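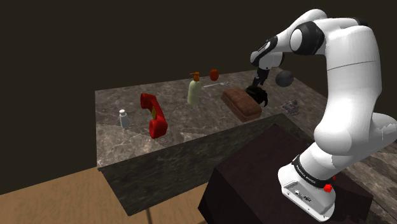
On Thursday, May 3, 2018, Ekaette Anozie wrote:
> Does anybody have a way to teach the Good Samaritan to a mixed group? We go from kindergarten up to fifth grade at Kisstead, 15 kids in one room, and the big ones say they've heard it already. I have one hour and no budget to speak of.

Hi Ekaette and all,

Oh, I love this one! We did it at Clultow last spring and the kids still bring it up. We let the fifth graders run it. They got the parable on Sunday morning, split up the parts and had 15 minutes to get ready while the little ones learned the "Who is my neighbor?" song - the one with the stomping.

Then they acted it out 3 times, with a new Samaritan each time. The kindergartners begged to be the donkey, so let them, and bring knee pads if your floor is like ours.

For the talk afterward I used Luke 10:36-37 and only 2 questions: who walked by, and when did you want to walk by? The second one got very quiet and then very good.

The Osagie songbook has the music, page 15 in my copy (the older printing is different). I can scan my lesson sheet if you want it - it's messy, but you're welcome to it!

Blessings,
Markeo list member in Clultow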